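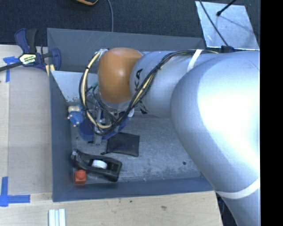 Search this site Enter keywords Go

Muker Street Community Pantry > Using the pantry > Common questions

Print this page | E-mail to a friend

Questions we get asked at the pantry

We've tried to put down the things people ask us most, in more or less the order they come up at the front counter. If yours isn't covered, please do come in and ask, or ring during opening hours and let it ring for a good while, as the phone lives at the far end of the storeroom and whoever answers it has usually got their arms full.

Who can use the pantry?

Anyone who lives or works in the neighbourhood. You don't need a concession card and you don't need a letter from anybody. We ask for your first name, your postcode and how many people you're shopping for, and that goes on a card which you keep in your own wallet or purse. Plenty of our regulars have jobs, and some come every week while others we see once in winter when the power bill lands and then not again until the next year. All of that is perfectly fine with us.

What does it cost?

A basket is $2, whatever you put in it. Bread, fruit and vegies are free on top of that. If you haven't got the $2 just say so quietly and we'll carry on as normal (we don't keep a tab, so please don't come back worrying that you owe us something).

How much can I take?

There's no points system any more. We did try one, and it made everybody miserable, including the people who had to add it up! These days there's a little sign on the shelf if something is short, so you might see "one per household please" on the cooking oil or the nappies, and otherwise we trust you to take what you'll eat.

When is it busiest?

The first hour, always. If you find a queue hard going, whether that's your knees or small children or just not liking a crowd, come after 2 in the afternoon. The bread will have thinned out by then but there's normally still a good range of tins, and you'll get a proper chat and a cup of tea as well.

Can somebody else shop for me?

Yes, of course. Send them along with your card and a list. Sorcha Mackay looks after the home drop-offs for people who can't get out at all, and she'll want to have a talk with you first about stairs, dogs, allergies and the best time to knock. She does have a waiting list at the moment, I'm sorry to say, mainly for the streets up behind the Brandance flats.

Do you have halal, vegetarian or gluten-free food?

We have a halal shelf and a vegetarian shelf, both clearly marked, and Youssra Zerouali keeps an eye on what goes on them and reads every label herself. Gluten-free is harder. It comes in dribs and drabs, and it's often biscuits when what you really wanted was flour. Tell us if you're coeliac and we'll put things aside under the counter with your name on them.

Is food past its best before date safe?

Best before is about quality, so a packet of crackers a few weeks over might be a touch soft but it's fine to eat, and we do put those out. Use by is a different matter. We never give out anything past its use by date, and if you spot something we've missed, please hand it over so we can bin it. Anything from the freezer should go home in a cool bag if you've got one, and straight into your own freezer.

What can I donate?

Tinned fish, tinned tomatoes, rice, pasta sauce, long-life milk, peanut butter, washing powder, toothpaste and shampoo all go out the door nearly as fast as they come in. Home-grown fruit and vegies are very welcome too, lemons especially, though in February we do ask people to go easy on the zucchinis. We can't take home-cooked meals, opened packets, alcohol or baby formula.

Do you do anything at Christmas?

We pack hampers in December, 300 of them last time, and names go down from the start of November. There's a sheet on the counter. You can ask for a hamper without the pudding and custard if that isn't your thing, and there are usually a few wrapped books for the kids.

Where do I park, and which bus do I get?

The 165 stops across the road, outside Bhutto Dry Cleaners. If you're driving, please use the side lane and leave the roller door clear, as deliveries turn up whenever they like. The ramp is on the lane side as well, and the door at the top of it is heavier than it looks, so give the bell a push and one of us will come and hold it for you.

Can I bring my kids? And the dog?

Kids, yes please. There's a box of toys and a low table near the kettle. Dogs need to wait outside, but there's a water bowl and a hook by the ramp. Our old cat Omum sleeps in the front window and isn't keen on visitors of either sort.

Print this page | E-mail to a friend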